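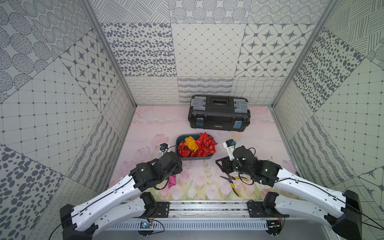

24 October 2019
By Teodora Petkov

The tool loan shelf at Nenier Hall opens again next month, and the rules are mostly the same as before. Members can borrow hand tools for up to 7 days. You sign the card when you take something and sign again when you bring it back. The small kits go out in a black plastic toolbox with a carrying handle and two latches on the front. The two lids on top, one at each end by the handle, are see-through gray, so you can check the screws and bits without opening anything. Close both latches before you lift it. Pliers are lent singly, and the pair with the yellow-and-black handles counts as one item on your card.

We went through the whole shelf in September. Krum Kelmendi oiled the hinges on the older tools and threw out two screwdrivers with split handles. A tape measure and the small level are still missing. If either one is in your garage, please drop it in the return bin by the side door. There is no fine.

The deposit stays at $5 per kit. It comes back to you when the kit does, in cash, at the desk. Saws and the cordless drill need a separate form, and Boris Hoxha has those.

Snacks are back too. The blue basket will be out on repair evenings, with the red packets and whatever else we could get. Take one and put your change in the jar. The snack money paid for sandpaper and wood glue last winter and will do the same this year. Please keep crumbs and wrappers out of the toolboxes. Salt gets into the bit compartments and it is slow work to clean out.

We could use a second adjustable wrench and a decent pair of wire cutters. Used is fine if the jaws still close properly. Leave donations with Édgar Chávez at the desk, with your name on a piece of tape if you want the tool back someday.

Search this site
Enter keyword
Go

Recent items
Bike stand moved to the back hallway
Sharpening night: what to bring
Lost and found: one glove, one thermos
Paint swap list for fall
How to label a donated tool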